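Zwischenbericht Radtourenkalender Arnen

Zuletzt aktualisiert: 25. September 2026

Liebe Rocío,

du wolltest wissen, wo wir mit dem Kalender stehen, also hier mein Stand (etwas länger geworden als geplant, sorry!). Die Seite läuft seit dem Frühjahr stabil, und inzwischen tragen 18 Vereine ihre Ausfahrten selbst ein. Im letzten Jahr waren es sieben, da freue ich mich schon sehr drüber. Die Suche nach Streckenlänge funktioniert endlich auch auf dem Handy – Helge hat dafür zwei Wochenenden geopfert, danke nochmal!

Weniger schön: Die Anbindung an Onuleck hängt. Die Termine kommen zwar rüber, aber abgesagte Touren bleiben stehen, und ich lösche sie momentan von Hand. Callum Geddes schaut sich das im Oktober an.

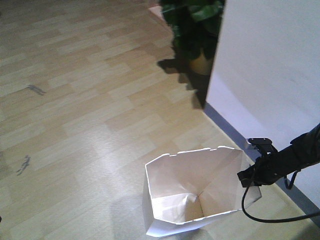 Vom Zuschuss sind noch 4.000 Euro übrig. Davon würde ich gern die gedruckte Winterausgabe bezahlen, die im Dezember bei den Radläden ausliegen soll, und den Rest in die Übersetzung der Tourentexte stecken. Struan Baird hat mir dafür ein Angebot geschickt, das ich ganz ordentlich finde, ich leite es dir weiter.

Offen ist noch die Gravelrunde nach Dirkivov. Fünf Leute wollen sie führen, aber für den Abschnitt am Stausee fehlt uns die Genehmigung vom Forst. Kannst du da vielleicht mal anrufen? Auf meine Mails kommt nichts zurück.

Viele Grüße
Helen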